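Trisska at the Grumcombe hall: notes on the sound

The musical Trisska finished its run in December. I ran the desk for all 5 performances, and these are my notes before I forget the settings.

The hall seats 237 with the balcony open. We kept the balcony shut and sold 200, so the rear speakers stayed off. Everything on the vocal channels was cut below 100 Hz, band included in the monitors only.

Hülya Tuncer sang the lead on a headset mic. Nurhan Coşkun played keys from stage left and wanted more of herself in the wedge – she got it in the second act, at the cost of some feedback in the duet.

Cue sheets were marked up at home, one act per evening, with tea.
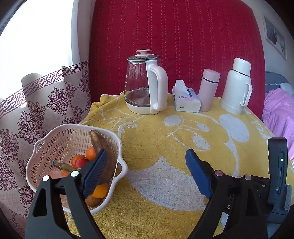 Changes for next time

Move the choir mics half a metre upstage. Label both ends of every cable. Ask for the script before the band call, as two cues had moved and the desk copy was the old one. The interval playlist needs to be longer.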